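Mar 25, 2022

Do I Believe the Range Number on the Drerno? Not Yet

My neighbor bought a Drerno in the fall, and since then I've heard the number 300 more often than I've heard his kids' names. Three hundred miles on a charge. It's on the dealer's banner, it's in the email they sent me after I made the mistake of asking for a price, and it's what the salesman said before he said hello.

So I borrowed one for a week. The dealer, Chrysikopoulos Motors, lets you do that if you leave a deposit and sign a form promising you won't tow with it. I drive a ten-year-old sedan with a dent in the rear door and I like it fine, so I'm not the easiest customer. I also don't think I'm an unfair one. I wanted to see what the thing did on my roads, at my speeds, with the heater on, in a March that still thinks it's January.
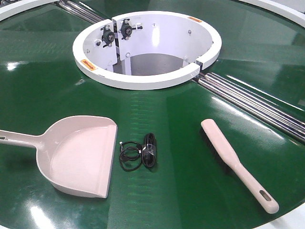

The first morning, fully charged, the dash offered me 263, and I hadn't even backed out of the driveway. The dealer says the car "learns" from the last driver, so I gave it two days to learn me. It learned me down to 240. The paint, I'll admit, is lovely. Mine was a dark green, and under the showroom lights it had the same long white streaks of glare you see across that green belt in the photo, the kind of shine that makes you want to keep your sleeves off it. By Wednesday it was the color of road salt.

On the highway it's quiet and it's quick. Quicker than I need, which I enjoyed more than I expected to. The seats are good. The wind noise starts at the driver's mirror and stays there. At 63 mph the range estimate fell pretty much mile for mile, and I started to think I'd been too hard on it. Then I went up to the speed everybody else was going and watched it drop like a gas gauge in an old pickup.

I charged it once away from home, at a Festov station behind a grocery store. Four plugs, one of them dead, one blocked by a truck with nobody in it. The app wanted my zip code twice. When it finally got going it was fast for 20 minutes, then it slowed to a crawl, and I ate a bad sandwich and read the owner's manual.
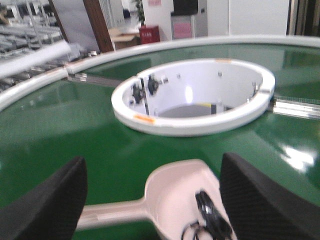 About that manual

It's long, and it's mostly warnings. What I was looking for was how they got the 300, and the closest I found was a footnote saying that results vary with temperature, speed, load, tire pressure, road surface and "driver habits." Well, sure. So does everything. My old sedan has a mileage figure too, and I beat it on a calm day in May and miss it in winter, but I've never missed it by a fifth just by turning on the defroster.

I asked Thenmozhi Kandasamy, who writes the newsletter for our county's EV owners' club and has put a lot more miles on these than I have. She told me I was charging it wrong, driving it wrong and heating it wrong. Use the seat heater and leave the cabin cool, she said. Warm it up while it's still plugged in.
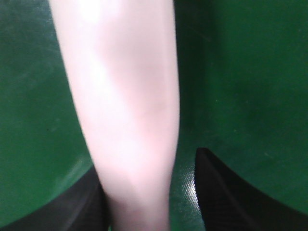 I tried all of it for two days and it helped. I got 22 more miles out of a charge and wore a hat indoors, if a car counts as indoors. She's probably right that I'd get used to it. I'm just suspicious of any machine where the advice for reaching the advertised number is to be a little uncomfortable. If the sticker said 240, I'd have nothing to complain about. That covers my commute for most of the week.

The price is the other thing. The one I drove came with the Memico package, which adds a bigger screen, a speaker I couldn't locate and a parking assistant that refused to park next to a snowbank. It's over 1,000 dollars extra. The salesman called it a must. I turned the assistant off on day two and never did find out what else the screen was for.

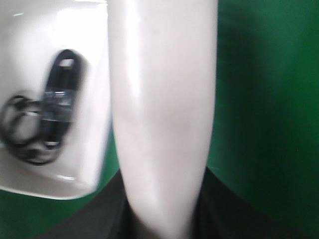
White against green, close up.

I took it back on Friday with 38 miles showing. The salesman asked how I'd liked it, and I said I liked the car and didn't care for the banner. He laughed and told me the new model is supposed to do better in the cold. I asked how much better. He said he'd email me.

I've gotten two emails from him so far. Both are about floor mats.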